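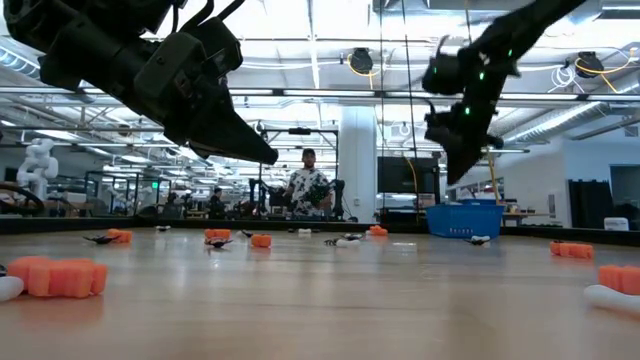
Two-arm table, blocks and bones set out for sorting

Forum > Buying and budgeting > Second arm pair or spare parts first?

oltix_bench wrote:
Hello all. I must deliver an equipment plan for next year and I would like some opinions before I send it. My English is not perfect, please be patient.

Our work at present is sorting of small mixed items on a table with two arms, the orange foam blocks, the white bones and the small black ones with legs. The budget is fixed in January and after this I cannot change the lines, only move money inside one line. I have two options on paper:

Option A: a second pair of arms with a table, from Okeck. Delivery 30 days after order.
Option B: stay with one pair, and buy spare grippers, spare cables, and a service contract for 3 years from Gwilliam.

My manager, Glenys Bellis, prefers A. I prefer B, but I have difficulty to explain why in numbers.

truris_fan wrote:
A, without doubt. If one pair stops you have the other. A service contract is only a paper until somebody comes with a tool bag.

hsayce wrote:
I disagree with truris_fan. Two pairs with no spares means that you take parts from the second to keep the first alive. We did this for one year and at the end we had one good pair and one very expensive shelf. How many hours did you lose last year, and from what cause? Without this you cannot compare.

oltix_bench wrote:
Thank you, this is a good question. I looked in our log. We lost 171 hours in the year. The biggest part is gripper fingers and the waiting for them, then cables, then software. The motors themselves gave us almost no trouble.

hsayce wrote:
Then your argument is already written. Put the fingers and cables in the budget as consumables, not as repair. In my company, repair needs a signature each time and consumables do not.
Huw

pallet_nora wrote:
Can I ask about the small items? Are the thin legs a problem for you? We have similar flat things and the fingers push them along the table and do not take them. If this is your case, a second pair gives you the same problem two times. I would put money for different fingertips before anything else, even a small amount.

oltix_bench wrote:
Yes, they are the slow ones. The foam is easy, the bones depend on how they lie. For the flat black ones I have not tried other fingertips, I will add a line for a test set. Do you remember what yours are made of?

pallet_nora wrote:
Soft silicone over a thin metal nail. We cut the silicone by ourselves, it is not beautiful. I can send the drawing by private message.

truris_fan wrote:
Everybody talks about fingertips, but the question was capacity. How many items per hour does your manager need? If one pair cannot arrive to this number even with zero stops, then spare parts will not help you.

oltix_bench wrote:
This is fair. The target is 160 items per hour, mixed. On a good day we pass it, on a bad day with many flat pieces we do not. So one pair is enough on paper – but only if it runs.

truris_fan wrote:
OK, then I change my opinion by half. I would still ask Okeck for a quotation that is valid until summer, so you have it in the drawer. It costs nothing to ask.

hsayce wrote:
With this I agree. And read the Gwilliam contract carefully. Look for the response time and if travel is included. In ours the travel was on a different page, in small letters, and it was almost the same price as the work.

oltix_bench wrote:
Update, 4th October. I spoke with Glenys and showed her the log. She accepts B with two changes: the contract is for one year first, with the possibility to extend, and the Okeck quotation goes in the appendix. The fingertips are in as a separate line. She asked also for a new sheet where we write the cause of each stop, because in the old log many lines say only "arm stopped". If somebody has a good template for this, I would be glad to see it.

pallet_nora wrote:
Drawing sent. For the log we use only four columns: time, which arm, what it was holding, what you did. More columns and people leave them empty.

truris_fan wrote:
One year is too short for a contract, they will raise the price. But good luck with it.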